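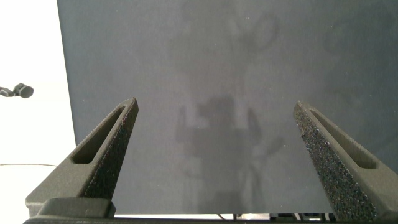

2021-05-31

Jeditz has been running its small-parts cell with a new maintenance plan since December, and the supplier, Ridel, is calling it a success. The plan comes down to the gripper. Fingers are now treated as wear parts, checked every 200 hours and swapped in pairs, with the arm parked and the jaws open. The inner faces carry a coarse, speckled surface for grip, and that surface is what the checks are for. Once it goes smooth, parts slip. The long slots in the fingers are to be wiped out at the same visit.

Ridel says a swap takes 13 minutes, including the test picks afterward. That may be so on a good day. The figure comes from Ridel's own fitters, working on a cell they built, and it leaves out the time spent teaching the arm its pick points again if the new tips don't sit exactly where the old ones did. Operators on the late shift put that job at closer to an hour, and they have had to do it 3 times.

There is also the question of price. A pair of fingers is cheap, but the plan ties Jeditz to Ridel for 4 years, and spares from anyone else void the cover. Pešek, which runs a similar cell, dropped the same deal last year and now makes its own fingers in house. It has not published any downtime numbers either, so the comparison is hard to make.

Ridel plans to offer the plan next at the Isau plant, where the cell handles heavier parts and the grip surface can be expected to wear faster. The company would not say whether the 200-hour interval will be shortened there.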